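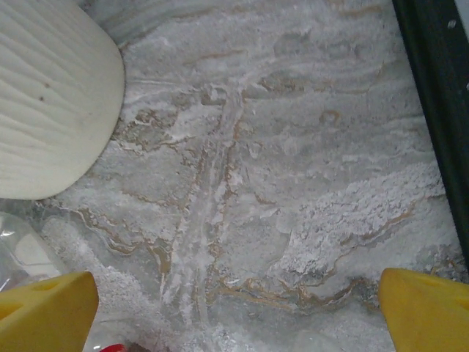 One of the Drumton householders wrote in her diary that she had chosen her worktop because it hid the crumbs, and had spent every day since then wishing it would not. We have kept coming back to that remark while writing this section, as it puts in a single breath something that our early questionnaire had failed to catch at all. We had asked people whether they liked the pattern of their kitchen surfaces, and whether they found them easy to clean, and we had rather taken it for granted that the two answers would lean the same way. They often didn't, and the diaries are where we began to see why.

The reader may remember from the introduction that 44 households kept a diary for us through January, 19 of them in the old streets of Drumton and the rest on the newer Haque estate on the other side of the river. Between them they gave us 540 entries that mention a kitchen surface in one way or another. Some are no longer than a line ("wiped down, usual"), and others run over the page and take in the weather, a quarrel over the dishcloth and what was for tea. We read all of them, and enjoyed most of them, and we would like to thank the households again for putting up with us at a time of year when people have better things to do than write about worktops.

What struck us first was how seldom anyone wrote about seeing dirt on a patterned surface. They wrote about feeling it. A hand was laid flat on the worktop and came away gritty, or a sleeve picked up something sticky, or a sheet of paper put down for a moment had to be peeled off again. On plain dark surfaces it was quite the other way about: people complained at length of fingerprints, smears and dust which they could see from the doorway, and they hardly mentioned touch. Figure 2 shows a pale marble pattern with clouds of white, and veins in tan and rust brown that wander about and fork and loop back on themselves. There is also a good deal of fine white powder lying over it, which dulls the pattern in some places more than in others, and it is easy to see how a powder of that colour might be taken for part of the clouding.

It would be tidy to say that patterned surfaces are therefore cleaned less, and we did expect to find this. The diaries don't bear it out. Several households with a marble or granite pattern seem to have wiped theirs more often than their neighbours with plain tops, and when we went back and asked them about it, they told us that they no longer trusted their eyes. One respondent on the Haque estate explained that she wiped "by the clock", after breakfast and again after the evening meal, whether or not there was anything to wipe. Another said he had taken to bending down until he was level with the surface and looking along it towards the window, a habit his family found very funny. We have since caught ourselves doing the same at home.

Colour comes into this as well, though we must be careful, as our diary keepers were not always as exact about colours as we should have liked. A "beige" top in one entry might become "sort of grey" in the next. So far as we can tell, the trouble with pale patterned surfaces was mostly flour, sugar and salt, and the trouble with brown veining was mostly tea. Flour was the great favourite for complaint. People who baked regularly wrote about finding it days afterwards, along the back by the wall or under the edge of the bread bin, and a few of them had given up on cloths altogether and gone over to a dry brush first. We had not thought to ask about brushes, and in a later round we would.

There is then the matter of how these surfaces are chosen in the first place. In the showrooms that serve both areas, a pattern is looked at on a small sample, held upright under a strong light and perfectly clean. The Brukon range, which turned up in many of the Drumton kitchens, was nearly always chosen in this way, and so was the Istari range that the builders had offered to buyers on the Haque estate. A worktop at home lies flat, under a cupboard as often as not, with a kettle standing on it. Quite a few people wrote that they had scarcely recognised their own choice once it was fitted, and one couple were sure for a whole week that they had been sent the wrong one. (They had not. We saw the sample.)

We do not want to make too much of these disappointments. Most of our households were fond of their kitchens, and many wrote warmly of patterns that they had found fussy to begin with. A vein that looked like a river, or a patch that a child had decided was a rabbit, came up again and again, and such things seemed to settle people into a surface in a way that had little to do with cleaning. How far this fondness changes what they are ready to put up with is taken up in the next section, where we turn to the interviews.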